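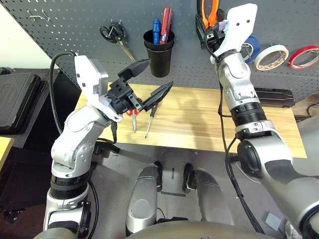
Vasanthi Gazi meint, eine Lochwand sei überhaupt erst fertig, wenn jedes Werkzeug seinen Haken habe und niemand mehr frage, wo die Schere hingehört. Dem schließt sich diese Anleitung an, mit der Einschränkung, dass der zweite Teil außerhalb unserer Gewährleistung liegt.

4. Werkzeuge einhängen (Lochwand Pelcombe)

4.1 Räumen Sie zuerst alles auf den Tisch, was an die Wand soll. Zange, Schraubendreher, Schere. Was Sie dabei in der Schublade sonst noch finden, ist Thema von Abschnitt 7.

4.2 Setzen Sie den Drahthaken mit dem oberen Ende schräg von unten in das Loch und kippen Sie ihn nach unten, bis er hörbar einrastet. Hören Sie nichts, sitzt er nicht. Hören Sie ein Knirschen, sitzt er falsch.

4.3 Scheren hängen an einer Griffschlaufe, Spitze nach unten. Lassen Sie bis zum nächsten Werkzeug 5 cm Platz - auch wenn es großzügig aussieht. Griffe sind breiter, als man sie in Erinnerung hat.

4.4 Spitzzangen hängen Sie leicht geöffnet über einen Doppelhaken. Geschlossen rutschen sie durch, meistens abends.

4.5 Kleine Schraubendreher gehören in die Ringhalter (Beutel C, 3 Stück). Am Drahthaken halten sie nicht. Wir haben es versucht.

Hinweis: Leere Haken dürfen bleiben. Sie stören nicht und füllen sich erfahrungsgemäß bis Dezember von selbst.

Vorsicht: Höchstlast je Haken 200 g. Der Hammer ist damit raus. Für schweres Werkzeug gibt es die Schiene Stüber, die in der Wand verschraubt wird und nicht in der Lochplatte.

Vorsicht: Keine Klingen über Augenhöhe. Wer sich beim Greifen strecken muss, hängt den Haken tiefer.

4.6 Ziehen Sie nach dem Einhängen die Randschrauben der Platte noch einmal handfest nach. Den Akkuschrauber lassen Sie dafür bitte liegen.

Umrisse der Werkzeuge lassen sich mit dem Kreidestift Zoltus auf die Platte zeichnen und feucht wieder abwischen. Die Stifte liegen dem Set nicht bei.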